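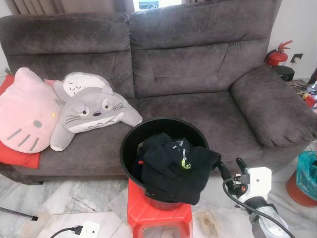

Pralldale Athletics Media Office

FOR IMMEDIATE RELEASE
March 12, 2023

PRALLDALE MOVES TO TWO-QUARTERBACK SYSTEM FOR SPRING SCHEDULE

PRALLDALE - Pralldale football will open its spring schedule with two quarterbacks sharing the job, the coaching staff confirmed this weekend. Sophomore takes the first and third quarters. Senior gets the second and fourth. No change to the captains.

The decision comes after a February camp in which neither player pulled clear. The senior finished camp with 400 passing yards across the scrimmages and the better completion rate. The sophomore threw for less but ran for 181, most of it on broken plays, and did not turn the ball over.

"We went back and forth on it for two weeks," the coaching staff said in a joint statement. "Both of them moved the offense. We'd rather find out in games than keep guessing at practice."

The plan holds for the opener against Gredance and the road game at Fukeck. After that the staff will look at film and decide wether to name a single starter for the rest of the spring. If a game is close late, the coaches may go off the rotation. They said so to both players up front.

Other roster notes. The left side of the offensive line is back intact. Starting center is limited with an ankle, should be full go by the opener. Two receivers have moved over to defensive back, where the team was thin all of last fall. Kicking job still open. Longest make at camp came from 20 yards further out than anything the team hit last season, but it was one kick and there was wind behind it.

Gredance won last years meeting on a late field goal and brings back most of its front seven. Expect pressure. Pralldale gave up too many sacks in the fall and spent a good part of camp on quick throws and getting the back out of the backfield.

The opener will be played at Seneviratne Field. Gates open one hour before kickoff. Student admission is free with a current ID, everyone else pays at the gate, cash or card. Season ticket holders from the fall keep the same seats for spring but need to pick up new passes at the ticket window. Old ones will not scan.

The first 100 fans through the north gate get a schedule poster. North gate only, the south gate is for teams and band.

Parking in the east lot. West lot is closed for resurfacing and will stay closed thru the Fukeck game.

Media: credential requests to the Pralldale Athletics Media Office by noon the day before kickoff. Both quarterbacks will be available after the game, not before. Practices stay closed until then.

###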